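Subject: Re: [grip-data] soft packs, what still needs doing
Date: 24/05/2023
From: Iresha Navaratnam

Quick one between sessions, sorry for the fragments. Answers to Mateos under his text, then the new stuff for everybody.
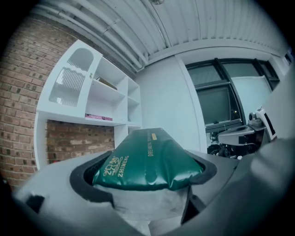 Count as of this morning is 1,034 episodes for the soft set. Target was 1,000 so yes, we are over, but don't stop yet. 101 of those are flagged and I expect to lose most of them. Reasons further down.

Mateos wrote:
> Two things before I start labeling the second batch. First, are we
> keeping the episodes where the pack gets squeezed hard enough to
> crease? Tulach threw those out in February and I don't want to put
> them back in if there was a good reason. Second, the start and end
> marks. Half the people on the list seem to mark the start when the
> hand begins to move and the other half when the fingers touch. I've
> been fixing them by hand and it's slow. Can we please pick one.
>
> Also is anybody using the "wobble" tag? I can find it in the sheet
> but not in the notes.

Creases: keep them. The February rule was for boxes, where a dent meant the grip was wrong. Pillows in a wrapper crease pretty much whenever you hold them, the wrapper has nowhere to go. If we drop all of those the model only ever sees the very light grips and then it drops the thing on the first fast lift. What I do want out is anything where the wrapper tears or the pack pops out sideways before the lift. Tag those "lost", don't delete. Esau wants them for the failure set.

Start and end: first touch. Decided, final. Start = first frame where either finger is on the pack. End = first frame where both are off it again. The approach stays in the file anyway, the mark is just for the grasp part. I know this means redoing some of yours Mateos, sorry. If the touch is hidden behind the pack take the first frame where the wrapper moves, and put a "g" in the notes column for guess.

Wobble: that was me. Meant for packs that swing after the lift. I never wrote it down and I used it maybe for one afternoon. Ignore it, I'll strip it out of the sheet tonight.

Now the flagged ones. Went through them last night, not all of them, enough to see a pattern.

Mostly it's people starting the recording with the pack already in the grip. Then there's no approach and no first touch, and the episode is no use for grasping. Might still be ok for the carry task, so move to the carry folder, don't bin. Please please start with an open gripper and the pack sitting somewhere.

Then some where the operator stops halfway to talk to somebody. You get a long stretch of nothing and the model learns to stand there. Esau can trim these automaticaly if the pause is clean, otherwise redo.

And a few with the print turned away from the camera every single time, same operator, same spot, same height. Nothing wrong with any one of them. But thats a lot of copies of one episode. Turn the pack between takes. Front, back, on its side, upside down, whatever. Shiny wrappers look completely different a quarter turn later and we have seen the earlier policy lose them when the light comes off the foil.

On places. We're heavy on tabletops and light on everything else. Shelves are good, low shelves especially. Floor, chair, windowsill. Leave the background the way it is, don't tidy for the camera. Barkum set was all shot against one bare wall and the thing fell apart as soon as we moved it to another room — I'd rather have mess.

Speed. Slower than you think for the close, normal for the rest. If you close fast on a puffy pack the air shifts and it squirts out the top. Tulach has a nice way of doing it, closes until the wrapper starts to fold, waits a beat, then goes the rest of the way. Not making it a rule, I want variety, but try it if you keep dropping them.

Per session: up to 4 packs, then switch to something else. After that everybody gets lazy including me.

Still open, would like opinions on list and not in private mail:

- do we log the pack size, or just the type? I say type, Esau says both
- one label for pillow and cushion or two
- who takes over the sheet while I'm away

Uploads go to the same place as before, same naming, but put the place at the end of the name now (shelf, floor, sill etc). Old files I'll rename with a script so don't touch those.

Mateos, if you can hold the second batch untill I've stripped the tag that would save us both a merge. Start on the first-touch fixes in the meantime if you have the time.

Have to run, batteries are charged.

Iresha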